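LISEZ-MOI
Fonds Plokent : petits meubles de rangement, fiches et photographies
Version 3, mise à jour le 09/04/2023
Tenu par Albertina Veloso

Bonjour à toutes et à tous, et merci de prendre le temps de lire ce fichier avant d'ouvrir les autres. Je sais bien que les LISEZ-MOI sont faits pour être sautés (je suis la première à le faire), mais celui-ci vous évitera quelques allers-retours par courrier, surtout si vous arrivez de la version 2, dont l'organisation n'avait pas grand-chose à voir avec celle d'aujourd'hui.

De quoi s'agit-il ?

Le fonds Plokent rassemble des fiches sur des meubles de rangement de petite et moyenne taille : buffets bas, confituriers, chevets, meubles à étagère ouverte sur le dessus et portes en dessous, petites bibliothèques, tables à tiroir. Des meubles ordinaires, de ceux qu'on trouve dans une entrée ou au bout d'un couloir, et qu'on garde souvent trente ans sans savoir comment s'appellent leurs parties. J'ai commencé ce travail parce que je cherchais le mot juste pour désigner les petits barreaux d'une étagère, que je n'ai pas trouvé deux personnes d'accord là-dessus, et que de fil en aiguille je me suis retrouvée avec un tableur qui débordait de partout.

La version actuelle contient 2 179 fiches, dont 1 726 sont accompagnées d'au moins une photographie. Les autres n'ont que du texte : relevés pris sur place, descriptions envoyées par des particuliers, notes recopiées de mes vieux cahiers. Elles ne sont pas moins bonnes pour autant, et certaines sont même bien plus détaillées que celles qui ont une image, puisqu'il fallait tout dire avec des mots.

Contenu de l'archive

fiches.csv : le fichier principal, une ligne par meuble, encodage UTF-8, séparateur point-virgule. Attention au point-virgule si votre tableur attend une virgule, c'est l'erreur qui revient le plus souvent dans mon courrier.
vocabulaire.txt : la liste des termes retenus, avec leurs variantes.
photos/ : les photographies, rangées par série.
corrections.txt : ce qui a changé depuis la version 2.

Les séries

Les fiches sont réparties en trois séries, qui portent les noms que nous leur donnions entre nous au début et que je n'ai plus eu le cœur de changer.

Rotel regroupe les meubles fermés : portes, tiroirs, pas d'étagère visible. C'est la série la plus régulière et celle que je conseille pour se faire la main.

Haque regroupe les meubles ouverts : étagères, casiers, petites bibliothèques. On y trouve beaucoup de fonds manquants ou remplacés, pensez à regarder la colonne « fond ».

Gunov regroupe les meubles mixtes, c'est-à-dire ceux qui ont à la fois une partie ouverte et une partie fermée. C'est ma préférée, je l'avoue, et c'est aussi celle qui pose le plus de problèmes de classement, car un même meuble peut avoir trois étages qui n'obéissent pas à la même logique.

Les colonnes de fiches.csv

identifiant : le numéro de la fiche, qui ne change jamais d'une version à l'autre. Quand une fiche est supprimée, son numéro n'est pas réattribué.
serie : Rotel, Haque ou Gunov.
teinte : la couleur apparente du bois, en mots simples (miel, brun foncé, clair, gris). Je ne note pas l'essence, que l'on devine trop souvent de travers sur photographie. Si vous la connaissez avec certitude, elle va dans « remarques ».
etages : la description de chaque niveau, toujours de haut en bas.
cotes : plein, à barreaux, ajouré, ou absent.
facade_tiroir : plate, bombée, moulurée, à cannelures. Plusieurs valeurs possibles, séparées par une barre verticale.
quincaillerie : boutons, poignées, charnières apparentes, loquets, avec leur forme et leur couleur quand on peut les voir.
portes : nombre de portes et état de chacune au moment du relevé (fermée, entrouverte, ouverte).
interieur : ce qu'on voit derrière les portes ouvertes, et en particulier la présence d'une tablette. Si toutes les portes sont fermées, la colonne reste vide. Merci de ne pas écrire « vide » dans ce cas, le mot est réservé à un compartiment que l'on voit et dans lequel il n'y a rien.
contenu : livres, vaisselle, linge, bibelots. On garde cette colonne courte.
remarques : tout le reste, et il y en a toujours.

Comment remplir une fiche

Commencez par le haut et descendez. Cela paraît tout bête, mais les fiches remplies dans le désordre sont presque toujours celles où il manque un étage. Notez ensuite la quincaillerie sans chercher à la rendre cohérente : il est fréquent qu'un tiroir porte un bouton rond et que la porte du dessous ait une poignée droite, et c'est précisément le genre de détail que le fonds cherche à garder. Gauche et droite s'entendent toujours pour la personne qui regarde le meuble de face.

Pour les portes, quand on a le choix, je préfère une ouverte et l'autre fermée. On voit ainsi le panneau et la poignée d'un côté, l'aménagement de l'autre, et une seule photographie suffit bien souvent à remplir les trois quarts des colonnes.

Un exemple de la série Gunov

teinte : miel
etages : étagère ouverte | tiroir | placard bas
cotes : à barreaux (étagère du haut)
facade_tiroir : bombée | à cannelures
quincaillerie : petit bouton rond sombre sur le tiroir ; poignée noire rectangulaire, verticale, sur la porte gauche
portes : 2 (gauche fermée, droite ouverte)
interieur : tablette à mi-hauteur, vide au-dessus et au-dessous
contenu : trois livres debout dans l'étagère du haut
remarques : titre en caractères chinois au dos d'un des livres, non transcrit ; cannelures horizontales et fines, dans le bas de la façade du tiroir

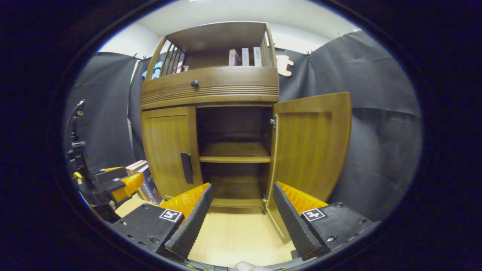 Albertina Veloso : je profite de cette fiche pour rouvrir la question des barreaux, que nous n'avons jamais tranchée. En juillet j'avais proposé « fuseaux » pour les éléments tournés et « barreaux » pour tout le reste, mais à l'usage je vois que la moitié des contributeurs emploient les deux mots l'un pour l'autre, moi comprise ! Je laisse donc « à barreaux » dans la colonne et je mets « fuseaux » parmi les variantes de vocabulaire.txt. Si quelqu'un tient beaucoup à la distinction, qu'il m'écrive, je suis tout à fait prête à changer d'avis.

Limites connues

Le fonds n'a rien de représentatif. Il reflète les maisons où l'on a bien voulu nous laisser entrer et les meubles que les gens trouvaient assez jolis, ou assez encombrants, pour en parler. Les buffets y sont trop nombreux, les meubles de salle de bains presque absents.

Les teintes varient beaucoup selon l'éclairage. Un brun miel sous une lampe chaude peut devenir franchement clair près d'une fenêtre, et je n'ai corrigé aucune photographie. Ne comparez donc pas deux fiches sur ce seul critère.

Les dimensions ne figurent pas dans cette version. Elles existaient dans la version 2, mais certaines étaient prises avec la corniche et d'autres sans, et je préfère les retirer le temps de tout reprendre calmement.

Réutilisation

Vous pouvez copier, modifier et redistribuer les fiches, à condition de citer le fonds Plokent et d'indiquer le numéro de version. Pour les corrections, donnez-moi l'identifiant de la fiche, la colonne concernée et la valeur que vous proposez. Une correction par ligne, s'il vous plaît, même quand elles portent toutes sur le même meuble.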